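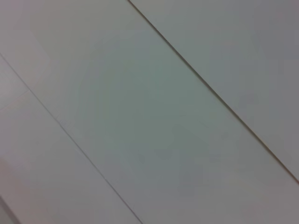 The club's scoring guide has been revised for the new season, and the changes apply to every Pudstead game, home and away, including the Lazăr Cup. Most of them concern how runs are assigned once a game is over, which is where last season's sheets disagreed most often. The first point is the plainest. Each half-inning on the paper sheet has its own column, and the column must be closed before the next one is opened. The line drawn after the third out should be straight and easy to find, from the top of the sheet to the bottom. If a side bats round, the next column is used, the inning number is changed by hand, and the later columns are all renumbered. Do not squeeze a second plate appearance into a box that already holds one.

Game-ending hits

Last season's sheets showed three different treatments of the same play: a ball hit to the outfield with a runner on third, the score level, and the home side batting in its last inning. Some scorers gave a single, some a double, and one sheet had a triple.

The batter is credited with only as many bases as the runner who scores the winning run had to advance on the play, and must also run out those bases. With the winning run on third, the hit is a single, however far the ball travels in play. With the winning run on second, it can be a double, provided the batter reaches second base. If the batter touches first and then joins the others in the middle of the field, it is a single. This catches people out because the batter has often done enough, on the evidence of the ball alone, to be given more.

A home run over the fence is the exception. The batter and all runners on base score, and all the runs count in the final total. A level game with two on ends as a three-run win and is entered that way. The sheet should show the runs batted in to match.

Where the winning run scores on a walk, a hit batter, a wild pitch, a passed ball, a balk or an error, the play is entered as it would be at any other time. There is no separate symbol for the end of the game. Write the number of outs at the foot of the column, as the pitcher's innings cannot be worked out without it.

Earned and unearned runs

Earned runs are decided by rebuilding the inning without the errors and passed balls. The scorer should do this at the end of the inning, on the back of the sheet, and not while play is going on. Some calls cannot be settled until later plays are known. A runner who moves up on a passed ball and then comes home on a double would probably have scored anyway, and the run is earned. The same runner coming home on a ground ball might not have, and the run may be unearned.

The benefit of the doubt goes to the pitcher when deciding which bases a runner would have reached with errorless play.

Once the defence has had the chance to make three outs, no further run in that inning is earned against the pitcher who was working when the error was made. A relief pitcher who comes in after that point does not get the same protection. Runs scored by batters who reach base against the reliever are judged as though the inning began when the reliever entered. This means a run can be earned against a reliever and unearned for the team, so the team figure will not always equal the sum of the individual figures. Seven queries last season came down to this one difference, and in each case the sheet was right.

A wild pitch is treated as the pitcher's doing and does not affect the rebuilding of the inning. A passed ball does. For that reason the choice between WP and PB must be made at the time and written down. "Ball got away" is not an entry. As a working test, a pitch that touches the ground before it reaches the catcher, and lets a runner advance, is a wild pitch.

Inherited runners

A run is charged to the pitcher who put the runner on base. When a pitching change is made with runners on, draw a wavy line under the last batter faced and write the number of inherited runners beside it. If one of those runners is then put out on a fielder's choice, the batter who takes the place is still the first pitcher's responsibility. The number of runners stays with the pitcher who left, and the individual runner does not matter. A runner caught stealing or picked off comes off the number altogether.

If a batter is walked by a reliever who came in part of the way through the count, the walk is charged to the first pitcher when the count at the change was 2-0, 2-1, 3-0, 3-1 or 3-2. For any other count, and for any result other than a walk, the reliever is charged with the batter. Please write the count next to the wavy line. It was missing from most of the sheets where it would have been needed.

Sacrifice flies

A sacrifice fly needs fewer than two outs, a ball hit in the air and handled in the outfield (by an outfielder, or an infielder running out), and a runner who scores after the catch. Moving a runner from second to third is not a sacrifice fly, useful as it may be, and counts as an ordinary time at bat. If the fielder drops the ball and a runner scores who would have scored after a catch, the sacrifice fly stands and the error is charged as well.

A run batted in is normally not credited when the batter hits into a ground-ball double play and a run comes in.

Entering games in Rukau

Paper remains the record. Rukau is the copy, and where the two differ the paper is followed until the scorer has been asked. Games should be entered by 9 pm on the Friday after they are played.

The old spreadsheet has now been moved across, which brings in 3705 plate appearances from earlier seasons. Of these, 17 could not be matched to a batter and are held under an "unassigned" heading. They count in team totals and in no individual line. Anyone who still has a paper copy of a sheet from those seasons is asked to send in a scan, both sides.

Two settings in Rukau need to be checked before the first pitch is entered:

Game length. The default is nine innings. It must be changed to match the fixture, or the program will not close the game and will leave the last pitcher without a finish.

Automatic advance. This should be off. When it is on, Rukau moves every runner the same number of bases as the batter, and a single with a runner on second will leave that runner on third unless corrected. The corrections are easy to miss later in the inning.

Rukau also gives the win to whichever pitcher was in the game when the lead was taken, without testing whether a starter pitched long enough to qualify. The scorer must check this by hand and use the override box. When the win passes to a reliever, and there is more than one, it goes to the one the scorer judges most effective — a judgement the program does not attempt.

Pitch counts

Pitch counts are kept on a separate card, one per pitcher, and are not taken from Rukau. The club limit in a single game is 80 for senior pitchers. A pitcher who reaches the limit during a plate appearance may finish with that batter. Foul balls count. Warm-up throws and pick-off throws do not. Compare cards with the other side's scorer at the end of each inning and settle any difference then, before either sheet goes further.

The hand counters from Stellik are kept in the scorers' box with the cards. They reset if the side button is held down, and this has happened in a coat pocket more than once, so write the running total on the card after each batter.

Changes after the game

A hit may be changed to an error, or an error to a hit, up to 24 hours after the last out. Requests come through the team manager and should name the inning, the batter and the fielder. The scorer's decision is then final for club averages. For the Lazăr Cup, the home scorer's sheet is the official one and a change has to be copied to both clubs.

The reasons for a change are to be written on the back of the sheet, next to the rebuilt innings. Use ink. Sheets for the February indoor games are exempt from all of the above except the pitch counts.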